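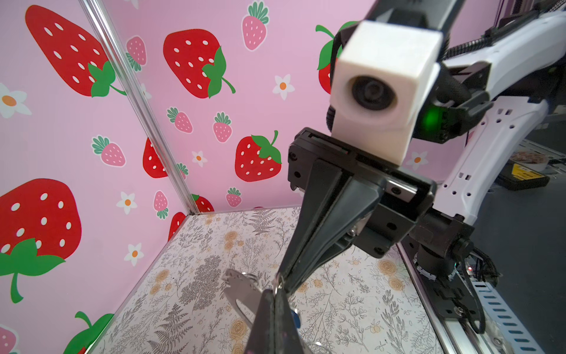

About Csonka
Posted 22/05/2022 by Ayana Gebreyes
2 min read

Csonka is a video game localization and testing studio. We translate, edit and test text for role-playing games and visual novels on console and PC. The studio was founded by Kalkidan Mekonnen and Gemechu Habte, who had worked together on the English script of Vorkavley.

Work is divided between two teams. The text team handles translation, editing, glossary control and string length limits. The test team plays each build from start to finish and logs line breaks, missing glyphs, wrong speaker tags and text that runs past its box. Hawi Worku leads text. Areeba Khokhar leads testing.

Our largest release so far is Zoltov, a turn-based RPG with 57 side quests and a calendar system. The test team filed 2,188 text reports on it before submission. Of these, 985 were length errors in menus and item names, and most were closed by changing the font width table. The remaining reports covered dialogue, tutorials and the save screen.

Strings are stored in Aron, a database tool written in house. Aron keeps the source line, the translated line, the speaker, the scene number and the character limit in one record. It exports to spreadsheet or plain text. Clients receive a read-only login for the length of the project and can leave comments on any record.

We accept full scripts, partial scripts and test-only jobs. For a quote, send the word count, the target platforms, the engine and the planned submission date. Voice recording is not offered. Scripts already translated elsewhere can be sent for editing, but the source text must be included.

The next intake of new projects opens in October. Test-only jobs are booked separately and can start earlier if a stable build is ready.

This site uses cookies to remember your language and region settings. Accept | Manage settings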